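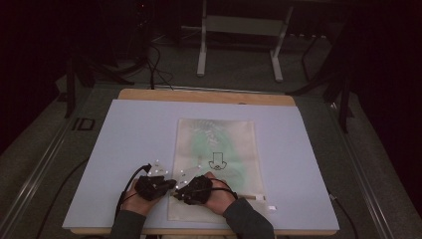
25/12/2021

Quick one before everyone's up. Coffee on, heating on, feet still freezing.

Did the tea bags (the bags for the tea, not teabags) until way too late last night and I want to get it down while I remember what goes where, or I'll be asking myself all the same things next year.

So. The cream bags. The tall ones with the green leafy stuff showing through and the little black drawing in the middle, a cup with a sort of notched box over it. Araceli thinks it's a tea packet being emptied. I think it's an envelope. Went back and forth on this for longer than I'd like to admit. Anyway they look nice. Nicer than the brown paper ones from last year which looked like somebody's lunch.

The lavender board on the wooden table is the way to do it. Should have started with that. Tried straight on the tabletop first and lost half the crumbs into the crack by the wall, then had to pull everything out and sweep. On the board you can see every leaf. Also you can pick up the whole thing and tip it over the sink.

Flattening. Press from the bottom up, both hands, slow. If you go top down the air just sits in the bottom like a pillow and the bag won't lie in the box. I did the first few top down and had to open them all up again. Grr. Bottom, then middle, then run along under the top, close it last. Nele does it against her stomach, says it's faster. It is faster but then her sweater smells of cloves for a week.

Who gets what, as far as we got:

Milan Van Dijk – the smoky one, two bags, he drinks it like water
Nele – the mint, plus the jar of honey with the bad lid (find better lid!!)
Fraser – black with orange peel. NOT the smoky, he was polite about it last time but I saw the mug in the sink
Sanne Smits – whatever is left of the rose, and the good scissors back, I've had them since September
Mertens' at the corner – one of each, with a card

Card for Mertens not written. Card for anybody not written. Do that after breakfast.

Ran out of the small labels so the last lot have strips of masking tape with my handwriting, which got worse as it went. One of them says "orang". Leaving it. Fraser will think it's funny or he won't notice.

Found little white bits of paper all over the place this morning, on the floor, in my slipper, one stuck to the butter dish. Backing off the labels I think. Need a bowl for scraps next to the board next time. Wrote that last year too, I just checked. Page with the gravy stain. "Get a bowl for scraps." Ha.

Still to do today, no order:
wipe down table properly, it has tea dust in the grain
peel potatoes, all of them, even the ugly ones
move the spare chairs up from downstairs
wrap the thing for Araceli (she has definitly seen it, the closet door was open)
call Mom before noon her time
find the long tablecloth, if it's still the one with the candle wax just turn it around

Dinner is at 2 supposedly. It was supposed to be at 2 last year as well and we sat down in the dark. Milan is bringing the red cabbage and his folding table, so the bags can stay out on the side till people go home. I want to hand them over at the door. If I do it at the table someone will want to open theirs and make a pot, and then we're all waiting on the kettle while the food goes cold.

Later – about 11, potatoes done, hands like prunes. Araceli went through the finished bags and squeezed every single one. Three had air in them. Redid those on the board. One had a leaf caught in the closing strip, that's why it kept popping, so: wipe along inside the top with a dry finger before you close it. Took me forever to work out. Dry finger. Not the damp cloth, I did that on one and it clumped right away and we just drank it.

It was good actually, the orange. Bit too much clove. Less clove.

Smell in the kitchen is unbelievable now, clove and mint and onions all together. Window open, then closed again, too cold. Snow that isn't quite snow.

Chairs are up. One has a wobble, put it at my own place. Tablecloth IS the one with the wax. Turned it around, there's wax on the other end as well. Put the bread basket on it.

Cards: did Mertens, did Sanne. Ran out of things to say by Nele and wrote "see you in ten minutes" which will be wrong by the time she reads it. Milan's has a smudge. Gift for Araceli is wrapped, in the hallway with the lights off, on my knees, with tape that wouldn't tear. The corners are a disgrace.

The empty bags that are left over I put flat in the drawer under the phone books. UNDER THE PHONE BOOKS. Writing it in capitals so I don't buy more in the fall. Board is behind the kitchen door, washed, drying. Rest of the loose tea in the tall tin, mint seperate, or everything tastes of mint till Easter.

Doorbell. Too early, has to be Fraser. Haven't got my shoes on. Potatoes on low, remember the potatoes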